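Two weeks with the Pundholm hand-held gripper

Friday, September 18, 2026

The kit came in one box, and I had it out on the bench before lunch. I've wanted to try a Pundholm since February, when Sudheer Nadar let me squeeze his for a minute at the Anness open day and I went home and read the whole manual. It's a gripper you hold and work by hand, with a camera on it, and you use it to record the jobs you'd later like an arm to do. Mine is on loan until the end of the month. I'm already dreading the return label!

Setup took me 12 minutes, and most of that was hunting for a charger. The trigger is lovely. It has a long, even pull with a bit of spring at the end, and after 80 recordings on Tuesday my hand was tired but not sore (my old Ejigu had me shaking out my fingers after 6).

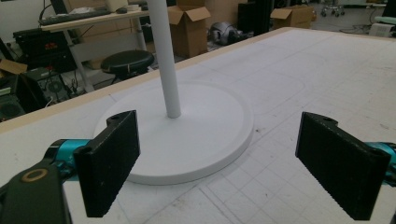
What I care about most in any gripper is the pads, and these are my favorite part of the whole kit. They're big black blocks with a fine texture on the inside faces, and they open wide. For tall, thin things that's a joy. With a slim white pole standing up from its round base, I can come in low with a pad on either side and still have plenty of gap to work with, so I'm thinking about where I want to grab and not about knocking it over. The texture does collect dust, and on black you see every pale speck. I wipe the pads down at the end of the day and would love a spare pair in the box. The teal joints behind them are very pretty, by the way, and I say that as someone who normally paints everything gray.

Gripes, then. The Plestari software that comes with it names every recording by start time and won't let you add a label until after you've exported, so I keep a paper list next to me like it's the nineties. The wrist strap is too short for my sleeves. And 1,500 dollars is real money for a home shop, even with the case thrown in.

Still, I keep picking it up. Next week I'm going to try it on mugs and folded towels, and Sudheer has promised to bring over his older one so we can swap pads and compare.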